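Sorting and Storing Small Parts in a Shared School Workshop

Project report, Rarholm group
Saranya Iyer, Digby Hoani and Aishwarya Warrier
Supervisor: Mirjam Timmermans

1. Background

The workshop at Rarholm is used by three year groups. Screws, washers, beads and offcuts of rod are kept in open trays on the shelves by the door. By May most trays hold a mixture, and pupils at the start of a lesson spend time looking for parts that match. We wanted to find out if a different way of storing them would cut down the searching.

2. Method

We emptied 13 trays and sorted the contents by hand, which gave us 304 usable parts. Bent screws and cracked washers were thrown away. Digby wrote the labels and Aishwarya kept the list.

We then compared two kinds of storage. The first was the open tray, cleaned and labelled. The second was a lidded box with walls inside. Each was used for five lessons, and Saranya timed how long it took a pupil to collect the parts on a printed list.

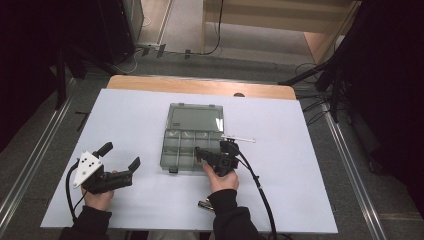 Size turned out to matter more than we had planned for. Our first sorting was by material, so short brass screws shared a space with long brass hooks, and the hooks always ended up on top. We changed to sorting by length. An organiser with one large open compartment and a grid of smaller ones suits this, with long pieces in the large part and washers and beads in the grid. A thin rod the length of a pencil still needs checking against the box before you decide where it goes.

3. Results

Collecting was quicker from the boxes in every lesson except the Wednesday one, when two lids had been left open and the beads had spilled. Pupils put parts back in the right place more often with the boxes. They liked the trays better for large bolts.

4. What we would change

The labels should be printed, as pencil rubs off. Bhavana Kotian from the year below has asked to repeat the timings with a bigger group.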